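Kitchen help > Cookware > Cleaning and care

Search all topics Go

4 min read

Stainless pot and lid: rainbow marks inside, cloudy film on the lid, how do I get both off?

Tudor Stoica

I have a stainless steel pot with a matching lid that I bought secondhand in June. The maker's name underneath says Teltwood. I use it mostly for pasta and for boiling potatoes, and sometimes for a big batch of beans.

There are two separate problems. The inside of the pot gets blue and yellow marks on the bottom after I boil water in it. They don't feel like anything when I run a finger over them. The lid has a different problem: it has a cloudy film that comes back after every wash. I scrubbed the lid with the green side of a sponge and now part of it looks duller than the rest.

I wash everything by hand with ordinary dish soap. The water here is hard. The kettle gets a white crust in a couple of weeks.

What should I be using on each part? I also want to know where to keep the lid. At the moment it sits upside down on the pot with smaller things stacked in it, and the knob is getting scratched.

Mwanaisha Kinyua

The blue and yellow marks are heat tint. A thin layer on the steel gets a bit thicker when it's heated and it shows up as color. It's harmless and you can cook on it. The white or cloudy film is limescale from your water. Plain white vinegar takes care of both.

For the pot:

Pour in enough vinegar to cover the bottom. Leave it for 11 minutes, swirl it, then pour it out. Wash with dish soap and dry with a towel right away. If there is any color left, do it again with the vinegar slightly warm. Don't boil it, the smell gets into the curtains.

For the lid:

Lay a cloth soaked in vinegar over the outside and press it down so it touches the metal all over. Do the inside the same way, especially the groove where the rim folds, which is where scale hides. Rinse and dry. The drying matters more than the vinegar does. If you leave the lid in a rack with hard water on it, the film will be back by the evening.

The dull part is scratches and vinegar won't change that. Many lids have a brushed finish on one part and a shinier finish on another, so first check that it wasn't always like that. If it was brushed from the start, rub only in the direction of the lines. If it was shiny, a paste of baking soda and water on a soft cloth will bring some of it back. It will take a few rounds and it won't look new.

Keep bleach off it. Also don't put salt in cold water and let it sit, since the salt can leave small pits in the bottom and those are permanent. Add the salt once the water is boiling.

Storage: stand the lid on its edge. I use a wire letter rack that cost less than any lid holder I've seen. Put a folded dish towel inside the pot before you stack anything in it.

Pelido

just buy a new one, pots are cheap

Dlamini

I agree with the vinegar. I would add one thing about sandpaper, because people suggest it on here a lot. You'll see advice to start with 80 or 100 grit and work up. Do not do that on cookware. Those are for stripping wood and rust and they will leave deep grooves that hold food. If the lid really bothers you, 600 wet is the coarsest I would touch it with, only on the outside, and only along the grain. I did one of mine that way – it took most of an afternoon and my wrist was sore afterward.

For everyday washing I use a powder cleanser made for stainless steel. Trismont is the one our hardware store carries and it works fine, but any soft powder for steel should do the same job. Make a paste, rub, rinse twice.

Take a look at the handles too. If they're held on with wire or screws, grease collects behind the mounts and a sponge doesn't reach it. An old toothbrush does. Dry behind them as well.

I wash mine with the lid and pot apart and set them down tilted, so air gets under both. Mirror-like inside on the pot, a lid that is brushed higher up and glossier lower down:

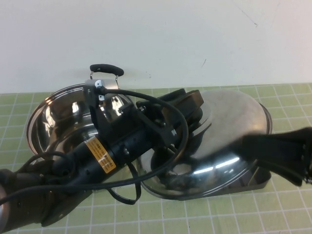

Tudor Stoica

Thanks. I did the vinegar in the pot last night and the color came off the first time, except for a small patch near the side. The lid is better but the dull part is still there, so I think it's scratches. I'm going to try the baking soda before I go anywhere near sandpaper. The lid is standing up behind the bread box for now.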